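Day 41 of learning to read Portuguese on my own and I have some complaints about the advice people hand out. Thread.

The big one is "just read kids' books, the language is simple." Who came up with this? Has that person opened a kids' book lately? Page two of mine had a word for the noise a frog makes when it lands in mud. I have needed that word zero times.

Kids' books are written for people who already speak the language and can't read yet. I'm the reverse. I can sound out anything on the page, the spelling is pretty fair to you, and I have no idea what I've just said.

Same thing with diminutives. Every noun has -inho or -inha stuck on it. Casinha, gatinho, pedacinho. Fine, little house, kitty, little piece. Then an adult says "um cafezinho" and the cup is normal size. Then "agorinha" and you can't make now smaller.

I asked my teacher, Jucélia Coutinho, how soon agorinha is. She said it depends. I asked if it could mean a few minutes ago. She said yes, also that. So it covers the near past and the near future and I'm supposed to feel this from context.

(I pay for one lesson every two weeks. The rest is me and a dictionary, so weigh my opinions accordingly.)

Next, the apps. I tried Witetti for 34 days. It told me I "knew" 2 thousand words. I knew how to pick the right one out of four when three of them were obviously wrong. Put me in front of a bare sentence and the number drops fast.

Its audio also says every final vowel like it's being paid by the vowel. Real people swallow them, at least the ones I listen to. I learned "leite" as three crisp sounds and then heard it from a Brazilian podcast host and it was "layt-chee." Didn't recognize it. Milk!
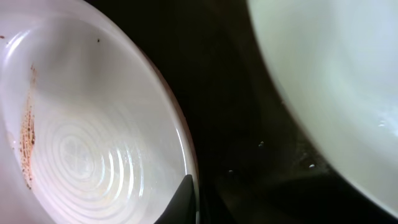
PART 2: the false friend lists

Everyone passes around the same lists. "Pretender doesn't mean pretend!" "Puxar doesn't mean push!" Okay. I've seen puxe on a door in the lists so many times that it's the one mistake I will never make.

The ones that do get me aren't on any list. "Esquisito" I knew. "Atualmente" I knew. What I kept misreading was "ainda," which is still, yet, or even depending on what's around it. It looks like nothing in English, so it never makes the cute list, and it's on every page.

Same with "mesmo." Same, self, even, really. "É mesmo?" is just "oh really?" I read a whole short story thinking a character was very concerned with things being identical.

So I'm doubtful about the whole idea of "top mistakes English speakers make." Those lists collect mistakes that are fun to tell at dinner. Boring mistakes do more damage and don't get shared.

PART 3: things I'm less grumpy about

Reading the same chapter over again. Boring, works for me. I did chapter one of a cheap detective novel until I could get through it without the dictionary. The second chapter had maybe half the unknown words, because writers repeat themselves a lot more than they'd like you to think.

Also the Drunholm pocket grammar, the old edition with the tiny print. Has a table of irregular verbs and then leaves you alone. No cartoon owl, no streak. The section on "por" and "para" is 35 lines long and I got more out of it than from any video on the subject.

Someone will reply with "por is cause, para is purpose." I know. Now do "por mim, tudo bem." Now do "para mim, tá bom." Both end up in English as something like "fine by me" and the neat rule has nothing to say to you. Jucélia does hear a difference: the first is closer to "I've got no objection," the second closer to "in my view it's good." I believe her. I can't hear it yet.

And on the future subjunctive, which everyone warns you about like it's a bear – it's okay? "Quando eu for," "se você quiser." You meet the same handful of verbs over and over. I'd take it over ainda.

Will report back when I finish the novel. Currently on chapter six and I suspect the dentist. There's a chance I've misunderstood and he's not a dentist.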